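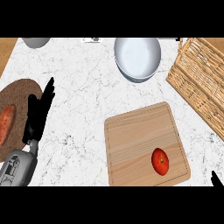

How do I get the onion smell out of my cutting board?

Posted by Gwendolyn Doucet

I've had the same maple board for years and I love it, but I chop onions and garlic on it nearly every night and now everything tastes faintly of last night's dinner. My kid complained that her apple slices "tasted like soup." I wash it with dish soap and hot water every time and stand it up to dry. My sister says to soak it in bleach water overnight, but that sounds like a great way to wreck it. Is there something gentler? I'd rather not buy a new one – this one was a wedding present.

Bakari Mutiso

Please don't soak it! I split a board right down the middle that way, left it in the sink before work and came home to 2 boards. What I do now is shake a good handful of coarse salt over the whole thing, cut a lemon in half and scrub with the cut side until the salt turns into a gray sludge. Let it sit for 30 minutes, scrape it off, rinse quick with cold water and dry it with a towel right away. If it still stinks, do it again the next day with baking soda and a little water. Mine took 3 tries, but I'd been pretty lazy about it (we eat a lot of garlic). If yours has a groove around the edge, get in there with an old toothbrush, juice loves to hang out in it.

Once it's completely dry, rub in some food grade mineral oil and leave it overnight. Not olive oil, it goes rancid and then you've got a whole new smell.

Huguette Charpentier

just flip it over? onions on one side fruit on the other. I wrote an O on mine with a marker

Monique Delorme

Everything Bakari said, plus white vinegar on a rag works if you're out of lemons. I'd also get a cheap little plastic board only for onions and garlic and throw it in the dishwasher. I've done that since May and my good one smells like wood again – and you'd get to keep the wedding present for bread and apples.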